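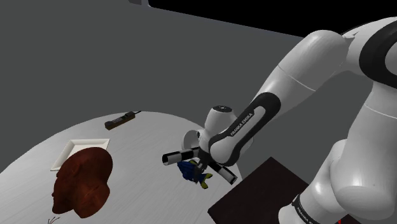
Franka Emika robotic arm above a round table. Computer rendering.

Procházka Reissues Cosico Essays on Faith and Literature in Paperback

PLULLVILLE, 2022-12-18 – Procházka, a publisher of religious and literary nonfiction, has released the Cosico series in paperback. The series consists of 13 volumes of essays on devotional poetry, church music and the religious novel. All volumes were previously available in hardcover only.

The text of each volume has been reset and the notes moved from the back of the book to the foot of the page. Page numbers therefore differ from the hardcover edition. A table matching old and new page numbers is printed at the end of each volume for readers who need to check earlier citations.

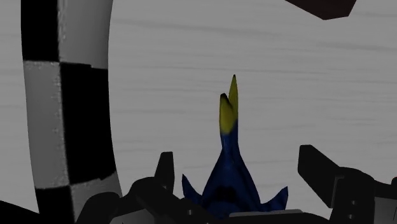

The first printing is 750 copies per title. Five volumes, covering poetry and hymn texts, were shipped to bookstores in October – the remaining titles are in stock as of today. Binding is sewn, with a plain card cover. The index has been corrected in the two volumes on the novel, where several entries pointed to the wrong chapter.

Distribution is handled by Zanutus. Stores may order single volumes or the complete set under existing account terms. Returns of the hardcover edition will be accepted under the usual conditions, provided the dust jacket is present.

Libraries with standing orders will receive the paperback only on request. Review copies are available to journals and parish newsletters from the Procházka office in Plullville.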